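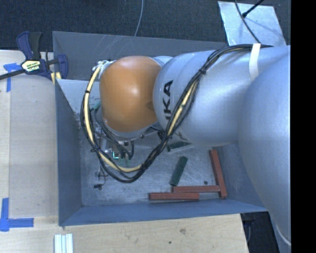 One shopper at the Clovura market told us she brings her own bags every time and still comes home with five plastic ones.

Our report looks at why. On 18/10/2022 we handed out 50 survey sheets at the market and at the Kolluvon grocery on the next street. We got 18 back from the grocery and fewer from the market, where people had their hands full.

Most answers said the same thing – the bag is already on the item before anyone asks. Bread and loose fruit were the worst.

Limits: we only went for 2 hours, and it rained. Question 5 was worded badly, so we left it out.

Next step: repeat the survey in April with a shorter sheet.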